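Janero Customs thread: Pillport wave 2, who's in, who's out
Collectors' Board > Small Scale Figures > News and Rumours
Page 1 of 1

wirewalker_lorna
Right, so the Pillport wave 2 list went up this morning on the Bumeo shop page, and it's six figures, four of which we already own in a different coat of paint. Harbour Guard (again), Night Harbour Guard, Harbour Guard With Lantern, the Diver, the Postmistress and a dog. The dog has more new tooling than the rest put together.

I'm in for the Postmistress because she was the one I wanted from the start, and probably the dog. The others can stay on the peg until the price drops, and I say that as someone who bought every single thing in wave 1, including the crate.

What's everyone else doing?

fergal_h
The crate was the best thing in wave 1. The lid came off. Name one Harbour Guard whose lid comes off.

I've ordered the full set. I know. Don't write in.

Tully1
Pass on the lot. I said when they announced the line that they'd got one body and were going to dress it until it fell over. Look at the arms on the Diver: Harbour Guard arms. Look at the legs: Harbour Guard legs with a seam painted on them. They've given a man a helmet and put the price up.

wirewalker_lorna
The Diver's chest is new though.

Tully1
The Diver's chest is the wave 1 Lighthouse Keeper with the buttons shaved off. Put them side by side. You can see where the buttons were.

fergal_h
I've just put them side by side on the screen with my nose against the glass and I hate that you're right.

eimearb
Can I be the one to say I don't mind parts reuse? It's a small company making a line about a port town, in a size nobody else bothers with any more. If they had to cut a new body for every figure we'd have got two figures and a press release. I'd sooner have six, and a couple of them a bit samey. People in ports do tend to have similar legs.

What I do mind is the accessory count. Wave 1 guards had the baton, the whistle and the removable cap. Wave 2 guard has the baton. The cap is now part of his head.

Tully1
"A bit samey." Three of them are the same man at different times of day.

eimearb
You could say that of anyone.

Fionnuala_L
Moderator hat on for a second. I've taken out two links to the leaked packaging shots, as we were asked to. The official pictures are fine to discuss. Please don't PM me asking for the leaked ones, I've deleted them and they were blurry.

Hat off: I'm in for the Postmistress, the dog and one guard. The lantern one, on the grounds that he at least has something to do in the evenings.

On the run size, the shop page says 4000 of each and then no more. I've heard that before from other firms and then met the same figure three years later in a bargain bin wearing a sticker. But Bumeo did stick to it with wave 1, so I'd be careful about waiting for a price drop, Lorna. The Lighthouse Keeper never got one. He went up.

wirewalker_lorna
Well that's my strategy gone. I'd planned to be smug about it in the spring.

fergal_h
The Keeper went up because everybody broke theirs. Mine lost a hand getting out of the packet. Has anyone said whether they've changed the plastic?

Tully1
They have not said. They've said "refined materials", which in my experience means somebody has changed the colour of the bag.

mudlark_55
Long time reader, don't post much. I emailed Bumeo about the wrists back in March and had a reply from a person. She said the wrist pegs are thicker on wave 2 and the hands are a softer mix so they'll swap without hot water. She also said they would send replacement hands for wave 1 if you could show them the broken one. I sent a photo of mine and got a pair of hands in an envelope. Two left ones, but still.

fergal_h
Two lefts is one more working hand than I've got now. Which address did you use?

mudlark_55
The ordinary contact form on the shop. Put "hands" in the subject.

eimearb
I'm going to put "hands" in the subject and say nothing else and see what comes.

Fionnuala_L
Please don't.

Tully1
While we're here, has anybody got a view on the price? Wave 1 was 13 each. Wave 2 is 14 each, with fewer bits in the packet. The dog is 13 as well and he's the size of my thumb. I don't object to paying for a dog. I'd like more of him.

eimearb
The dog has a jointed neck AND a jointed tail. I think the dog is the only honest figure in the range.

wirewalker_lorna
Postage is what stings me. I did a pretend basket with two figures and the postage was most of a third figure. If anyone in reach of Lenihan's wants to go in together on a shop order, Lenihan's have said they're getting a case, and they don't add anything for holding them at the counter.

fergal_h
How are the cases packed? If it's like last time it was one of each and then guards all the way to the bottom.

wirewalker_lorna
I rang. He said he'd know when he opened it. I asked whether the sheet from the distributor gave a breakdown and he said he'd know when he opened it.

Tully1
That man has been in the toy trade too long to be hurt by it.

I'll make a serious point, if it's allowed. A line like this lives or dies on having a villain. Wave 1 had no villain. Wave 2 has no villain. We've got a town full of guards and nobody to guard it from. Even a smuggler would do. Harbour Guard body, stripy jumper, mean eyebrows. It would cost them a pot of paint and I'd buy three.

eimearb
So you'd buy the reused body if it had eyebrows.

Tully1
I'd buy it if it had a REASON.

Fionnuala_L
There was a smuggler in the concept art for wave 1. He was on the poster behind the counter at the spring fair. I asked about him and they said he was "resting".

mudlark_55
He's on the back of the wave 1 cards too, bottom row, greyed out. So is the nun.

fergal_h
THE NUN. I'd forgotten the nun. I take back my full set order on principle, or I would if they did refunds.

wirewalker_lorna
Changing the subject before Fergal goes off. I've cleared a proper bit of table for the port layout at last, after years of keeping it on top of the wardrobe. Starting from bare boards, no baseboard yet. I'm torn between painting the water straight on to a sheet of card and doing it in layers of varnish like Eimear's one. Quay along the long side, I think, with the Postmistress's office at the end of it and the crate somewhere it can be admired.
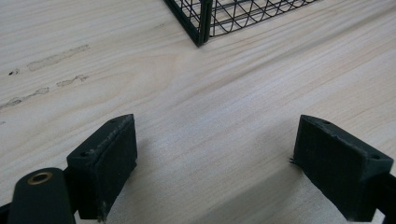
Table as it stands, with the wire basket at the top

eimearb
Oh lovely grain on that. Almost a shame to put a sea over it! Do the varnish, Lorna. Thin coats, and leave each one alone for longer than you think you can bear. Put the colour on the card first and only tint the bottom two coats or it goes like gravy. Mine went like gravy at one end and I've had to put a jetty over it.

Tully1
Card will bow. Use hardboard, rough side down, and seal both faces before you do anything else. I've watched a card harbour curl up at the corners over one winter until the boats were all in the middle like a bath draining.

eimearb
Mine's on card and it's flat.

Tully1
It's flat under a jetty.

fergal_h
I use a blue tea towel. It has never bowed, and I can wash it.

wirewalker_lorna
Hardboard it is then, with varnish, so you can both be partly pleased. Fergal, I'm noting the tea towel.

Does anybody have the quay measurements for the wave 1 cardboard backdrop? I threw out the box and I want the real one to match the height of the steps.

mudlark_55
I've still got the box. Will measure tonight and post it here. The steps on the backdrop aren't even, fair warning, the third one's much taller. The guards can't get up it.

Tully1
Explains why they need so many.

Fionnuala_L
Moving the layout chat to Dioramas if it goes on much longer, but I'll leave it for now as it's the most cheerful this thread has been.

Orders on the Bumeo page close on 4/6/19, evening, they don't say what hour. If you're going in with Lorna on the Lenihan's case then tell her before that so she can give him a number. Put which figures you want and whether you'll take a spare guard if it comes to it.

eimearb
Postmistress, dog, lantern guard. No spare guard.

mudlark_55
Dog x 2. No spare guard.

Tully1
Postmistress. And all right, the dog. No spare guard.

fergal_h
I've got the full set coming in the post, so only the one extra dog for me. I'll take the spare guards. Someone has to.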